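Black Tablecloths: How I Keep Mine From Looking Like a Lint Trap

I bought my first black tablecloth for a Halloween supper and figured it would go back in the closet the next day. It never did! I just like how things look on it. A plain bowl that gets lost on my light kitchen table suddenly looks like I planned something. But black cloth is fussy, and I have ruined one and nearly ruined another (candle wax, my own fault), so these are the things I do now.

Wash it alone the first time. Alone, cold water, inside out. I skipped this once and ended up with a load of gray dish towels that used to be white. After that I wash it with dark jeans and nothing fluffy. Towels are the enemy, they shed all over it and you'll be picking at it for a week.

Skip the fabric softener too. My neighbor Octavio Rivadeneyra, who ran the linen room at the Pisterwood for years, told me softener leaves a film that shows up as pale streaks on dark cloth. I'd been blaming my washing machine the whole time.
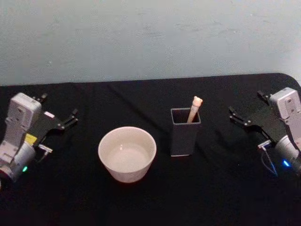 3 min read

Now, wrinkles. A few soft creases on black cloth don't bother me, and once there's a bowl in the middle most people will look at the bowl. If they bother you, hang the cloth over the shower rod while you shower, then smooth it onto the table by hand from the center out. For company I iron it, on the wrong side, with a thin cotton cloth in between. Press straight on the right side and you can get those shiny patches, and I've never found a way to get rid of them.

If your table has rounded corners, let the cloth fall over them on its own before you go tugging. I used to pull mine tight and pin it underneath, and it always bunched up worse than if I'd left it alone.

For lint, I go over the whole thing with a barely damp rubber glove. Put the glove on, wipe in one direction, and the fuzz rolls up into little worms you can pick off. It works so much better than the sticky rollers, and I was going through those like crazy. I do this after the cloth is on the table but before anything goes on top. Ask me how many times I've had to clear off a full table to get at one cat hair.

Flour is the other big one. Don't wipe it with a wet rag or you'll have paste. Shake the cloth outside, then brush what's left with a dry pastry brush.

Wax: let it get hard, put an ice cube in a bag on top if you're impatient, and crack off what you can. Then brown paper and a warm iron for the rest.

I store mine rolled on a cardboard tube from wrapping paper, with the right side in. Folding leaves sharp lines that fade lighter than the rest if the closet gets any sun, and mine does, every afternoon in August. If you've got no tube, fold it loosely and change where the folds go each time you put it away.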